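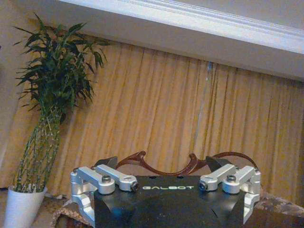
Tamsin Mbeki says the carved chairs are the job people underestimate when they start here, and that anyone who gets on with those will get on with the rest of the lounge.

Lounge and Sitting Room Attendant (part time, two posts)
Zeldale House
Reference: lounge attendant
Closing date: 2024-08-17

Zeldale House is looking for two part-time attendants to look after the guest lounge and the smaller sitting rooms on the ground floor. The posts are permanent after a probation period. Both start in October.

About the job

The lounge is furnished in a traditional style, with carved dark wood, upholstered seating and full-length curtains. Guests use it from breakfast until late in the evening. They read there, have tea, make phone calls and wait for taxis. The attendant keeps it fit to sit in through the day and resets it fully at the end of each shift. This is light housekeeping. Bedrooms, bathrooms and the kitchen are covered by other staff and you will not be moved to them without being asked first.

Your main duties will be:

Clearing tissues, wrappers, cups and newspapers from tables and seats
Dusting and polishing the wooden furniture, including the carving on the chair backs and sofa frames
Straightening cushions and brushing down the upholstery
Drawing the curtains morning and evening and making sure the folds hang straight
Watering the indoor plants and wiping their leaves
Vacuuming, including under the sofas
Emptying bins and taking the bags to the yard
Handing in lost property at reception with a note of the room and time

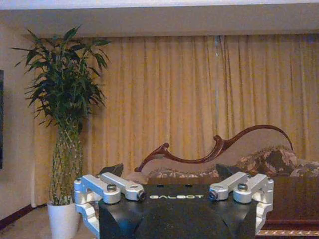

The curtains come down for cleaning once a year and an outside firm does this. Attendants only need to deal with dust and small marks. Curtains are opened and closed with the wand where there is one. Please do not pull on the fabric.

The polished tables show every fingerprint. We use Fjeld polish and soft cloths, and both are provided. Apply the polish to the cloth and work along the grain. For the carving we use a dry paintbrush first and a cloth afterwards. You will be shown all of this in your first week.

Loose tissues are picked up with gloves on and go straight into the lined bin. Do not sweep them on to the carpet to vacuum later. Anything with writing on it, however small, goes to reception and is kept until the guest has left.
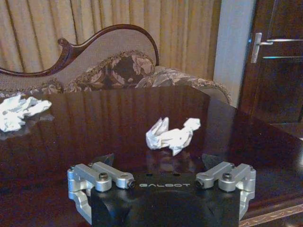

Tissues on the polished table in the guest lounge.

Hours and pay

One post is mornings and the other is late afternoon into evening. Please say in your application which you would prefer, or whether you can do either. Pay is £200 a week for both posts. Weekend work is shared out on a rota, which is put up a month ahead. A meal is included on each shift, and uniform and gloves are supplied. You will need your own flat, quiet shoes.

About you

You do not need hotel experience. We would like to hear from people who have cleaned in a school, a care home, an office or someone's house, and from people who have only kept their own. You should be able to stand for most of a shift, kneel to clean the lower parts of the furniture, and lift a full vacuum cleaner up a short flight of steps. You should be comfortable working while guests are in the room, and able to tell when to leave a corner until later.

Some of our polishes have a strong smell. If you have asthma or a skin condition, tell us and we can talk about which products you would use.

How to apply

Send a letter or a short email to the housekeeping office at Zeldale House, with the reference in the subject line. Give the name of one person we can contact about your work. A CV is welcome but is not required. Paper forms can be collected from reception or from the noticeboard at the Jorneck library.

Interviews last half an hour and include a walk round the lounge. We pay bus fares from Omach on production of a ticket.

Questions about the rota or the duties should go to Tamsin Mbeki in the housekeeping office, mornings only.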